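Gellon two-arm tabletop robot: six weeks of sorting the condiments

Rating: 3 out of 5

We run a small lunch counter and a packing room behind it. At the end of every day the loose table items come back mixed up: sauce bottles, toothpick jars, whatever else people picked up and put down. Putting them back in the right trays is dull work, and it seemed like a fair test of whether a machine can do a chore yet.

Gellon leases the arms by the month. Ours came to 1,370 dollars a month with the Musow software included. Setup took most of a Saturday. Mekdes Beyene did the wiring and I did the trays. The manual is short and skips the part about leveling the table, so do that first.

Speed is the weak point. A tray that Eldana Mersha can sort in two minutes takes the arms 14. You can leave it alone for that time, but not for much longer. It stops and waits when it isn't sure, and there is no sound when it does. You have to walk over and check.

Grip is better than I expected. Over the trial the log shows 3,087 picks, and 457 of those needed a second try. Most of the retries were on clear plastic. Dark bottles with narrow necks gave it very little trouble, even standing close together.
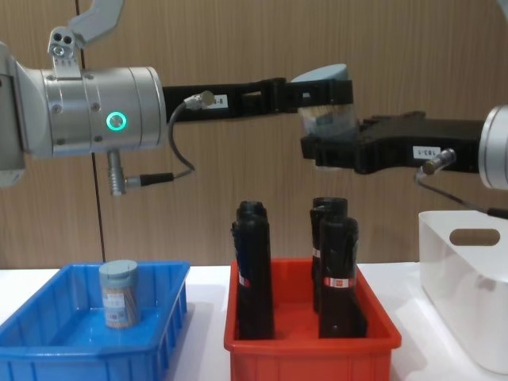

Passing something from one arm to the other is the feature Gellon pushes hardest in the brochure. It works, slowly. I would give it light plastic jars with screw lids all day. I would not give it glass, and I don't let it near anything with a loose lid.

Tray color matters more than it should. The software tells trays apart by color, so red and blue are fine, but two blue ones side by side confused it until we swapped one out. Support answered my email about this the next morning and said a fix is planned for October.

I also looked at the Vadano, which costs less but has only one arm, and decided against it. We are keeping the Gellon for another three months on the evening shift. Eldana still does the trays at lunch.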